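平面网格阵列封装

平面网格阵列封装（英语：land grid array，缩写LGA）是集成电路的一种表面接触式封装。芯片底面为平整的金属触点，与之配合的弹性接触件位于插座一侧。
该封装常用于台式机与服务器处理器，也可直接焊接在电路板上。
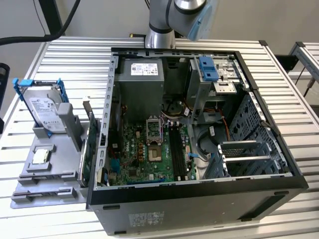
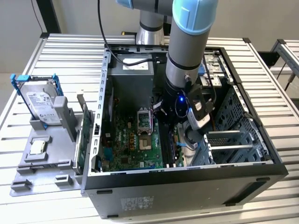

侧放的台式机机箱，侧板已拆下

LGA插座由绝缘座体、接触件阵列和压紧机构组成。接触件通常为镀金的弹性金属片，受压后发生弹性形变，以维持稳定的接触电阻。压紧机构多为金属框架，将载荷分布到处理器顶盖的边缘。在未安装处理器的主板上，例如第一幅图中位于主板中央附近的空插座，可以见到金属固定支架；该插座右侧并排两条黑色内存插槽，较短的走线有利于控制信号时延。散热器一般另设固定结构，其压力不完全由插座承担。

安装
处理器应垂直放入座体，并以缺口或三角标记定位。放入后不得平移，否则接触件可能弯曲。插座闲置时宜加装保护盖。接触件弯曲或受污染时，可表现为无法开机、内存通道缺失或扩展设备识别异常。

与其他封装的比较
针栅阵列封装（PGA）的引脚位于处理器底面，引脚受损时损失多在处理器一侧；LGA则将易损部分移至主板。球栅阵列封装（BGA）以焊球永久连接，高度较低，但更换须使用返修设备。

参见
针栅阵列封装
球栅阵列封装
零插拔力插座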